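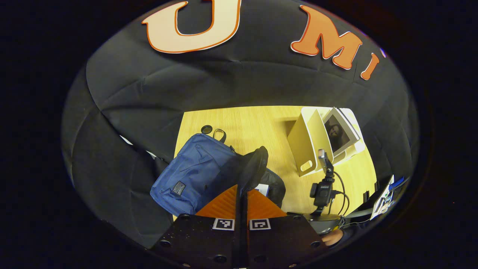 **Kenix travel pouch, medium. 3 out of 5.**

I have owned many pouches in my life and loved very few. The Kenix cost me 50 dollars, a sum I told my household was 9, and it has been to work with me every day since the middle of November.

The good part first. The zipper is excellent. It runs the whole way round two corners without snagging, and I can open it one-handed on a train while pretending to listen to someone. The lining is pale, so a black cable shows up against it, and whoever thought of that deserves a raise. My old Soteo had a black lining and I am fairly sure it still contains a pair of earphones.

Then the pockets. There are 2, both mesh, both on the same side. Fill them and the thing leans like a man at the end of a wedding. Kenix says the other side is "open for flexible storage," meaning a heap. Mine holds a charger, a notebook that nearly fits, mints, and a pen that has so far leaked only on the mints.

It's sold as water resistant. I walked home from Trokbridge station in proper sideways rain and the notebook came out dry along three edges. Make of that what you like. The notebook has forgiven me but it no longer closes.

The carry loop is too small for my hand and too big for a hook, so it slides off everything at a slow, considered pace. I've started clipping it to my coat, and now I look like I am about to climb something.

Should you get one? If you carry flat things, yes. If you carry lumps, the Amato is cheaper and uglier and has a pocket on each side, which is where I'd expect to find pockets. The Amato zipper is terrible, though, and I gave mine away after a month.

I'm keeping the Kenix. Returns closed in December anyway.

*Posted Jan 16, 2020. Update in February if the loop gives out.*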